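보드게임 카페 '올레오'는 시장 골목 2층에 있다. 간판이 작아 처음 오는 손님은 대개 한 번 지나친다. 주인 난디 음키제 씨는 이 자리에서 6년째 가게를 하고 있다. 그 전에는 인쇄소에서 일했다.

"종이 만지는 일을 오래 해서 카드 상태부터 보게 돼요. 모서리가 일어난 카드는 뒷면만 봐도 뭔지 알 수 있잖아요. 그러면 게임이 안 되죠."

가게에 있는 게임은 734종이다. 음키제 씨는 목록을 공책에 손으로 적는다. 컴퓨터로 옮기려다 두 번 그만뒀다고 했다. 가장 많이 나가는 게임을 묻자 잠시 생각하더니 '호투라'를 꼽았다. 주사위를 굴려 항구를 넓혀 가는 게임인데 규칙 설명이 10분이면 끝난다.
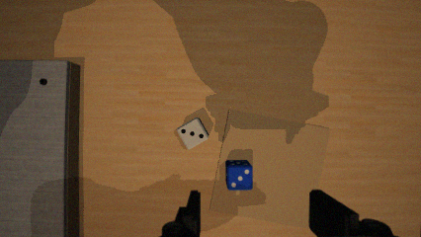
글 스테판 주라벨

손님은 평일 저녁에 근처 직장인이 많고, 방학인 8월에는 중고등학생이 자리를 채운다. 이용료는 시간제로 받다가 재작년에 하루 요금제로 바꿨다. 시계를 보면서 노는 게 보기 싫었다고 한다.

"마지막 한 판을 하다 말고 일어나는 분들이 있었어요. 돈 때문에요. 바꾸고 나서 매출은 조금 줄었는데 음료가 더 나가서 비슷해졌어요."

규칙 설명은 대부분 음키제 씨가 직접 한다. 설명서를 읽어 주지 않고 첫 차례를 같이 해 보는 식이다. 틀린 규칙으로 즐겁게 하고 있는 자리에는 묻기 전까지 끼어들지 않는다.

"집에서 하던 방식이 있는 분들도 많아요. 주사위가 상 밖으로 떨어지면 다시 굴리는 집이 있고 그대로 인정하는 집이 있어요. 저는 다시 굴리는 쪽이에요. 시작하기 전에 정하기만 하면 돼요."

부품이 없어지는 일은 어떻게 하느냐고 물었다. 문 닫고 나서 상자마다 확인하는데, 하루에 약 28상자를 열어 본다고 했다. 말이나 토큰은 여분을 서랍에 모아 두고, 카드는 출판사에 따로 주문한다. 절판된 게임은 방법이 없어 중고를 한 벌 더 산다.

가을에는 안쪽 벽을 터서 자리를 늘릴 계획이다. 늘어난 자리에서는 한 달에 한 번 창작 게임 시연회를 연다. 첫 순서는 단골손님이 만든 '그랄타인'으로 정해졌다. 아직 상자 그림이 없어 흰 상자에 이름만 써 두었다.

올레오는 오후 2시에 문을 연다.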